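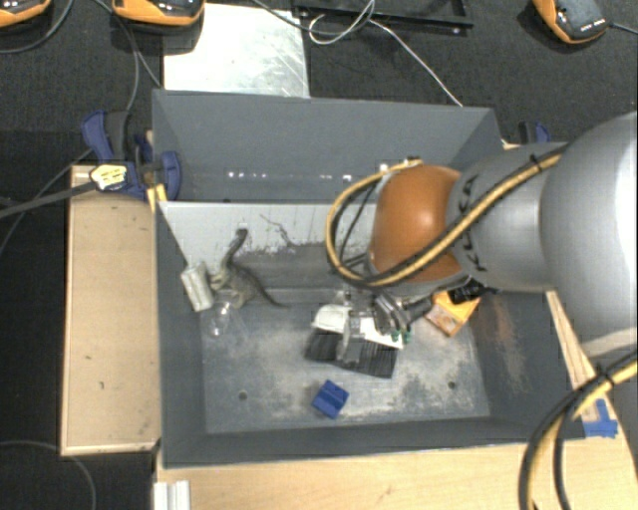 Folatik Open Bin, dark gray, large size
Review by Thitima Chantharasri
Bought with my own money

I have used this bin for 19 months now, and three people have written to me to ask if it is worth the price. My first note on it was very short, so I will try to answer properly this time.

First the price. I paid 2000 baht at Wurkmont, the shop on the second floor above the paint seller. It is a lot of money for a bin without a lid. For the same money you can buy several bins at the market, and I know this very well, my mother told me so the same evening. I bought it anyway, as I had already broken two cheap ones in one year and I was tired of carrying the pieces down to the trash.

What I use it for

In our house we have a room which is supposed to be my sewing room. In reality it is the room where every object goes when it has no other place. A brush, a toy dinosaur with a long neck, one small blue block which belongs to no set that I can find, boxes with something still in them. I wanted one big open place on the floor for such objects, so that the table stays free for the machine and the fabric. At the end of the week I take everything out and return it to the correct rooms. This is the theory. In May I did not do it even one time.

I tell you this so you understand what kind of user I am. I do not store things in the bin for a long time. I throw things into it from standing, many times in a day, and I push it with my foot. If you want a bin for winter blankets, probably you should read the review of another person.

The open top

The open top is the main reason to buy it, and it is also the main complaint I hear. My cousin Surachet Saithong bought the same size after he saw mine, and he gave it back to the shop after nine days. He wanted to stack two of them. Folatik does not sell a lid for this model, and the shop told him that no lid is planned. He should have asked before, but I agree that the label could say it in bigger letters.

For me the missing lid is good. I had boxes with lids for many years and I know what happens in my house: something is put on the lid, then something on top of that, and soon the box is a small table and we forget what is inside. With the open bin I look down and I see the contents. When I need the brush, I bend and I take the brush.

There is dust, of course. Fabric makes a lot of lint and the lint falls into the bin with everything else. I turn the bin over on the balcony when it becomes too much.

The color

The bin comes in dark gray and in a cream color. I advise the dark gray. Cream looks very nice in the shop, under the shop lights, and my friend Marit Blomqvist has it in her hallway and every shoe has left a mark on it. On the gray I see dust and pale scuffs, and the dust at least goes away with a cloth.

One more good point about gray, which I did not think about when I bought it: small bright things are easy to find on it. A blue block or an orange box shows immediately. The opposite is also true. Black thread spools, black buttons and my black scissors disappear at the bottom, and in the evening I must use the light of my phone. I have now moved the scissors to a hook on the wall, which I should have done before.

The floor of the bin

The floor is flat inside, and I want to say something good about this. My old bin had a raised part in the middle, I suppose to make it stronger, and all round or thin things rolled away to the sides and stayed there. In this one a box stands straight in the corner and stays where I put it.

Tall and thin things are a different question. They lean on the wall of the bin, and when I push the bin they fall. I have no solution. Folatik sells a divider for the smaller size, and I asked the shop if it fits the large one. The man was very kind, he opened a package to try it with me. It does not fit.

Cleaning

I wash it in the shower with dish soap and a soft sponge. It takes a few minutes and then it stands against the wall until the next morning. Glue from a price sticker was the most difficult dirt so far. The sticker from the shop itself was also difficult — I had to use cooking oil, and it left a shadow which I can still see when I look for it. For 2000 baht I think they can use a better sticker.

It had a smell in the first week. Not strong, but when the room was closed during the day I noticed it in the evening. I left it on the balcony for two nights and after that there was no smell anymore.

Lifting and moving

I can carry it alone when it is half full. When it is full I don't carry it, I push it. The edge on top is smooth and it does not cut into the fingers, and this was my biggest problem with the bins from the market. I would like real handles. My hands are small and I must spread my arms a lot to hold both sides, so on the stairs I cannot see my feet. My husband Wichai does not have this problem and thinks handles would be ugly. But he does not carry it so often.

On tiles it makes an unpleasant noise when pushed. I put felt pads under it, the kind for chair legs, and the noise became much smaller. The first pads came off during washing. The second ones I attached with stronger glue, and they have stayed.

How strong is it

My nephew sat inside it. I did not permit this, but I report the result: the bin is fine and so is he. It also fell from the back of a pickup when we moved the furniture out for painting, and it got a scratch on one corner and nothing else. I would not stand on it to reach a shelf.

Compared with the Chaimongkol basket

Before Folatik I thought seriously about the woven basket from Chaimongkol. It is more beautiful, I say this without doubt. It costs less also. I have used one at my sister's house, and small things go through the gaps and the threads of my fabric catch on the inside. For towels or for toys with soft material I would choose the basket. For a room with needles and pins, no.

There is also the Ular tub, with rope handles, that many people like. I have tried to lift it in the shop only, so I cannot give a fair opinion. The rope was comfortable. The sides bent when I lifted, and that worried me a little, with heavier things inside.

What I like
You see everything at once.
The flat floor.
The smooth edge.
It survives children.

What I don't like
No handles.
The sticker!
No lid and no divider for the large size.
The price, still.

Questions I received

Noman Siddiqui asked if it goes under a normal bed. Mine does not, but my bed is low. Please measure from the floor to the wooden part, and not to the mattress as I did the first time, and take the number with you to the shop.

Another reader wanted to know if the color becomes lighter in the sun. My sewing room has the morning sun until nine and I see no difference between the side at the window and the side at the wall. On a balcony with sun the whole day I don't know.

Someone also asked if I would buy two. I did think about it, one for things which go upstairs and one for things which go downstairs. Then I imagined two full bins in place of one. I stayed with one.

My rating is four out of five. I take away one point for the handles, and I was close to taking half a point more for the sticker. If Folatik makes the same bin with a simple cut in each side for the hands, I will buy it and give this one to Surachet, who has now started to ask if I still need it.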